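Jeswood Community Learning – Home Kitchens Short Course
Session 4 handout: The Counter as a Workplace
December 2015

Before we start: bring back your counter sketches from last time. If you missed that session, draw yours tonight on any scrap of paper. Pencil is best, as you'll be erasing a lot by the end of this one!

1. Where we left off

Last session was all about cupboards. Now we come out into the open, to my favorite part of the whole course. The counter is where the cooking happens, and most of us give away far too much of it to things that just live there. On your sketch, mark three zones:

Back strip – the band right under the backsplash. Storage only.
Landing – the open middle, where you chop, roll and mix.
Side station – one end, for small things you reach for many times a day.

The back strip is deep enough for one row of containers and no more. Put a second row in front and you have lost the landing without noticing. In the August group we measured this at home with a ruler, and one kitchen got back 17 inches of working length just by going down to a single row. I still get excited about that one.

2. The board

Leave your cutting board out if you cook every day. I know this goes against what some of you have read, but a board that has to be dug out from behind the baking sheets gets used less, and then people start slicing on plates. Lay it with the long side running along the counter. A groove around the edge is well worth having for tomatoes, melon, roast meat, anything with juice.
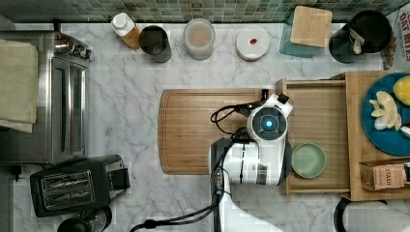

Stone counters are slippery under a board, so put a damp dishcloth or a thin rubber mat underneath and push on the board with the flat of your hand. If it slides at all, fix that before you pick up a knife. Bamboo and wood both want a quick wash, a wipe, and then drying on edge. Never leave them to soak. Oil when the surface starts to look pale and thirsty – food-grade mineral oil, thin coat, overnight.

3. The side station

A tray or a low organizer with rails is wonderful for this. It gives small things a border, and you can lift the lot when you wipe down. Good candidates: a little bowl for salt or garlic, a plate for cut fruit, a box of tea. Bad candidates: mail, keys, phone chargers, vitamins you stopped taking.

Try to butt the station right up to the board. Then a cut lemon goes from knife to plate in one short move, and there is no gap to collect crumbs.

4. Wiping down

Marble hates acid. Lemon, vinegar and wine will all leave dull marks, so blot right away and rinse with plain water. No vinegar sprays, please. Small mosaic tile is tougher, but the grout holds grease; use a soft toothbrush and dish soap.

Homework

Clear your counter completely, then put back only what you touched in the past week. Set a timer for 20 minutes. Redraw your sketch afterward and bring both versions.

Next session: drawers (Nugroho room, same time)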